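Gendatville Community Newsletter Group
Minutes of the November meeting

Present: Rochelle Sheehan (chair), Jarrah Quinlan (minutes), Cheng, Woretti, and two new members.
Apologies: none received.

1. Previous minutes
The minutes were read and accepted with one correction. The word "colour" was missing in the item on the cover.

2. Summer issue
Rochelle informed that the summer issue will have 6 sheets, folded. The content is almost complete, only the gardening page and the swimming pool hours are missing. Woretti will write to the council again for the hours. Cheng asked if the recipe page can move to the back – it was agreed, as people like to keep it on the fridge.

3. Printing
Jarrah has obtained two prices. The print shop Golico asks $149 for the full run with folding included. The library is cheaper, but we must fold and staple by ourselves. After discussion the members preferred the library for this issue, and will look at the matter again in autumn.
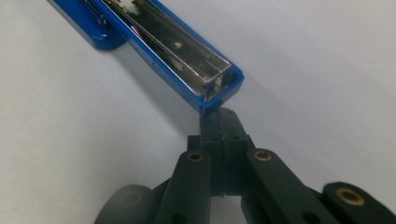
The number of copies stays at 100. Rochelle reminded that last time 15 copies were left over in the bakery, therefore the bakery will receive fewer and the medical centre more. Woretti offered her dining table for the folding evening, which is on Friday at 7 pm. Please bring a ruler.

4. Letters from readers
One reader complained that the crossword had no answers. Cheng apologised – they were put on a page which was later removed. The answers of both crosswords will appear in the summer issue.

5. Other business
One of the new members proposed a small column about local history. Everybody was in favour. Jarrah will ask at the historical society for old photographs which we are allowed to print.

Action: Woretti – pool hours. Cheng – crossword answers. Jarrah – booking of the library copier, photographs.

The meeting was closed at 8.40 pm.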